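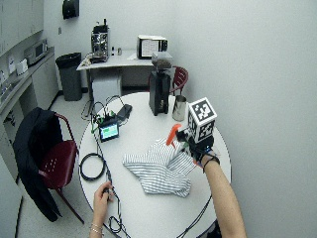

Skye Leckie wrote under the January post that a hand-worn kit is teleoperation with the hard part deferred: the operator never feels the arm's limits, so the limits show up later, in replay, when it is expensive to find them. I think that is right as a description. I disagree that it is an argument for going back to the leader arm, at least for the cloth and spray bottle tasks, and the notes below are the long answer I promised in the thread.

2023-07-16

Some background for anyone who skipped the earlier post. We have been recording tabletop tasks by two routes. The first is remote control: I move a small leader arm, the Hotard follows it, and joint positions are logged from the follower. The second is by hand: the kit straps onto the right hand, a tracked cube gives the pose, and whatever the fingertips do is logged alongside it. Both end up in the same Junix files, with different headers and, until recently, different ideas about which way the z axis points.

The leader arm has one large advantage. Everything it records is reachable, by construction. If the follower could not do it, it did not happen, and there is no retargeting step to argue about. It also enforces the follower's speed, which for cloth is a problem. Lifting a fold slowly gives a different fold. The fabric has time to slide back off the tip, the operator compensates by pinching deeper, and the policy learns to pinch deep. I watched several sets come out this way before I stopped blaming the gripper.

With the kit on, a wipe takes the time a wipe takes. Contact is better too. I can feel through the strap when the tip has caught the table instead of the cloth, and I correct before it turns into a drag. On the leader arm the same error arrives as a visual cue, late.

Now the part where Skye has a point. Of 633 hand-worn recordings in the current set, 241 failed the first reachability check against the Hotard model. I had expected failures at the far side of the workspace, where the arm is close to straight. Those were a minority. Most were wrist failures near the middle, in postures that are comfortable for a human forearm and put the robot's last joint past its stop. The spray bottle was the main offender. People bring a bottle in from the side with the elbow out, then roll the wrist to aim the nozzle, and the roll is what uses up the joint.
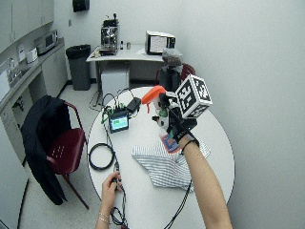
Spray bottle held in the kit hand above the cloth.

Things I changed after going through the failures:

The base frame. The virtual base of the robot was placed where the real one is bolted. For hand-worn data there is no reason it has to be there at training time as long as it matches at run time, so we turned the mount and re-ran the check. A good share of the wrist failures disappeared with no new recording at all. I should have tried this first.

The start posture. Every recording now begins with the forearm parallel to a tape line and the cube held still for a short count. This gives the tracker a clean initial pose and it also discourages the elbow-out approach, which mostly starts from a bad resting position.

The left hand. It is uninstrumented, and for a while we let it do whatever it liked. On cloth tasks it likes to help. A left hand that flattens a corner in the demonstration is a corner the single-arm policy has to flatten by some other means, and it has no other means. The rule now is that the left hand stays off the cloth. It may manage the cable, as it has to be somewhere.

Cables. The lead from the kit needs slack, and the slack needs to be on the operator's side of the table. If it goes tight during a reach the hand rotates slightly to relieve it, and that rotation is in the data. It is small, it is repeatable, and it is correlated with reach distance, so a policy will learn it happily. We found it by plotting yaw against distance from the table edge. Anselmo Vasconcelos suggested an overhead boom, which I have not built. I do not have a good place to clamp it over a round table.

Timestamps. The Ongart logger stamps pose on arrival and fingertip state on capture. The offset is small when the machine is idle and grows when it is writing to disk. For a wipe this is harmless. For a trigger pull it moves the squeeze relative to the aim, and the replayed spray lands before the nozzle has settled. I now stamp both on capture and let Clamix do the interpolation. More than 4000 frames in the older set have been restamped from the raw logs. The remainder had no raw logs and I have dropped them.

Marker loss deserves its own post. In short: the cube is large enough that one face is usually in view, but one face alone gives a pose that can flip between 2 solutions when the face is nearly square to the camera. Requiring continuity with the previous frame fixes most of it. Requiring a second face fixes the rest and throws away usable data. I run with continuity and inspect the flips by eye – slow, though less slow than recording again.

So, to the original question. I would still use the leader arm for insertion, for anything that touches a fixture, and for any task where the robot's own compliance matters. For cloth and for squeezing bottles I would use the hand kit, with the reachability check run during the session instead of that evening. The check is fast enough to run between takes. A rejected take repeated immediately is usually fixed on the second attempt, and the operator learns the joint limits after a while, which I think answers most of what Skye was asking for.

Still open: trigger force. The fingertip state gives opening width and nothing about load. A half-empty bottle and a full one look the same in the log until the nozzle droops. I have a thin force pad on order and will report when it has been through a few sessions.

Search this blog
Enter keywords
Go

Contact | Copyright 2023, all rights reserved | Back to top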